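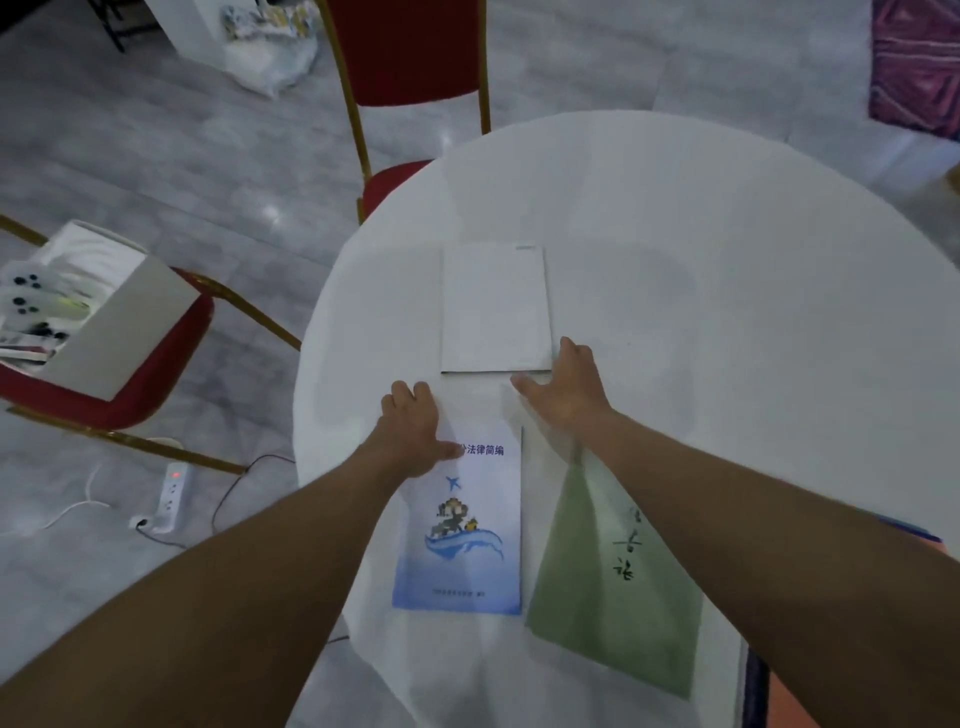
The planner thinks a stack is one object, came the message from upstairs, fix it before the demo or we ship without it.

2018-05-04
By Reltmont

Home Stories Serials Archive Submit

So. No sleep then.

I pulled up the log. Fledari running since noon, 385 plans tried, same ending every time. Finds a book. Finds the book under it. Merges them. One big strange book with six corners, and then the grasp point lands out in the middle of nowhere.

Green cover, blue cover, white cloth. Easy for me. Easy for a toddler. I lowered the merge threshold, reran. Now it saw every cartoon on every cover as its own thing and wanted to pick up a tiny airplane. Tried for 5 minutes. Very determined about teh airplane.

Coffee. Back.

Depth, I thought. Use the depth edge, forget the color. But paper is thin and the cloth has creases and the creases are taller than the booklets. Fledari planned a lovely careful path around a wrinkle.

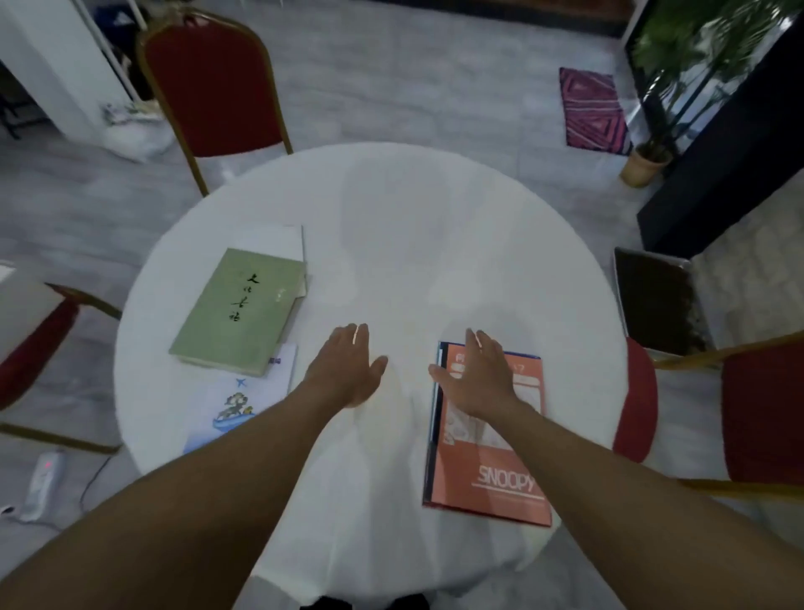
Did you try letting it wait, Karis asked over the line, just let the hand move off and look again?

I hadn't. Stupid. All my tests were single looks. One glance and commit, like somebody shoving off from a dock.

Wrote it fast. Two looks, hand in the way for one, hand gone for the next. Keep whatever edge stays put. It was 2 in the morning and I spelled "occlusion" three different ways in one file and it compiled anyway.

Run 386. Green book. Stop. Look. Another edge underneath, held as a maybe.

A maybe! It had never had a maybe before. I sat there reading that one line in the log over and over and forgot too answer upstairs.

Related stories
The Thongsuk Elevator
1,388 Unread Errors
Night Build
Gripper, Slightly Open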